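Incidencia 112: el calendario de visitas a residencias duplica las citas

Hola otra vez, soy la coordinadora de acogida de Skadham. Abro esto porque el módulo de visitas de Guvar me está volviendo loca: cada vez que reservo una visita para una familia, me aparece dos veces, una a la hora buena y otra 5 horas después. ¡La residencia Ojala nos esperaba ayer por partida doble!

Lo que he probado ya: cerrar sesión, vaciar la caché, entrar desde otro navegador (el del portátil viejo) y borrar la cita repetida a mano. Si la borro, desaparecen las dos, y con ellas las notas de la valoración clínica, que es lo que más me duele.
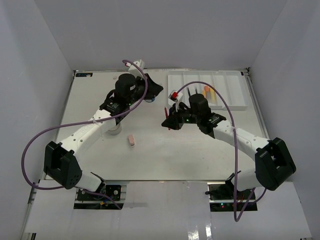
Los dos brazos sobre la mesa blanca

Respuesta de soporte de Werklow: que revise la zona horaria del perfil. La mía está bien, pero la de la ficha del centro no, estaba vacía en 8 residencias. Las he rellenado todas y las visitas nuevas ya salen una sola vez, qué alivio. Las antiguas siguen duplicadas.
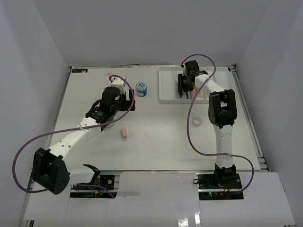

Nanna Brynjólfsdóttir

Actualización, 15 Mar 2026. He exportado las visitas antiguas y quedan aproximadamente 16 repetidas, casi todas de diciembre. No me atrevo a tocarlas hasta saber si las notas van pegadas a la cita o a la ficha de la persona mayor. ¿Me lo podéis confirmar? Mientras tanto las apunto en una hoja aparte y llamo yo misma a los centros para avisar de la hora correcta.

Y otra cosilla: el correo de confirmación que reciben las familias sigue saliendo en inglés, aunque la plantilla está en español. Si hace falta abrir otra incidencia para eso, decídmelo y la abro.

Estado: pendiente de soporte.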